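## Custstead packing cell back up, for now

The carton-packing cell at Viltton's Custstead depot is running again after its third unplanned stop since April. The company calls it a routine recabling. Staff on the late shift have heard that before.

The cell, supplied by Daneshvar and run on software called Plutus, is meant to pack 700 cartons a shift. It managed that on 4 shifts out of the last 14, according to the log pinned up by the canteen. The fault each time was the same: the arm lost contact with its controller halfway through a lift and froze.

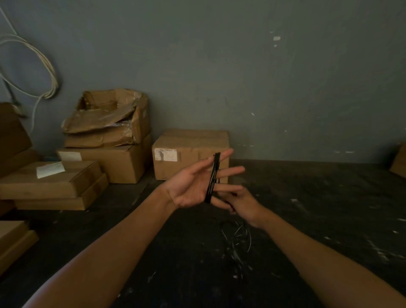
Rizal Lau, who looks after the cell, puts it down to cable that was never given enough slack at the wrist. "It bends in the same spot all day and then people are surprised when it breaks," he said. The new run is longer and tied at more points. Ties are to be checked at every shift change, a job that wasn't in the handover notes when the cell was signed off.

Daneshvar says error code 829 should have flagged the problem early. Lau says he has seen it once, an hour after the arm stopped.

Spare leads are now coiled and kept by hand at Custstead instead of being ordered in each time. Viltton would not say what the earlier stops cost, or who paid.

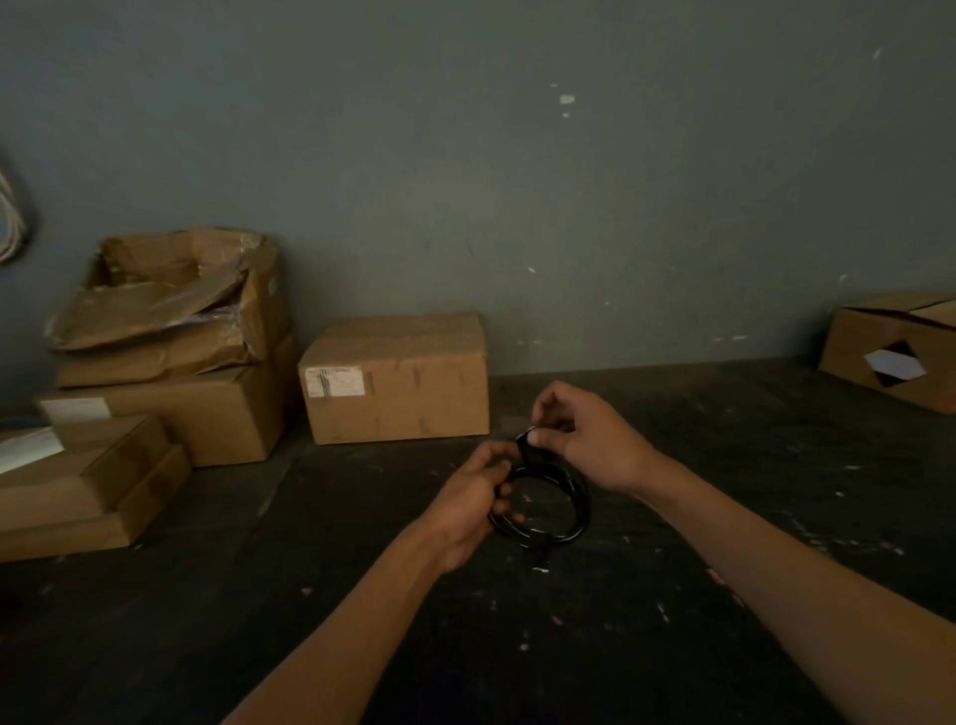

### What happens next

Site manager Rajkumari Prajapati wants a month without a stop before a second cell is discussed. Daneshvar's brochure already shows two.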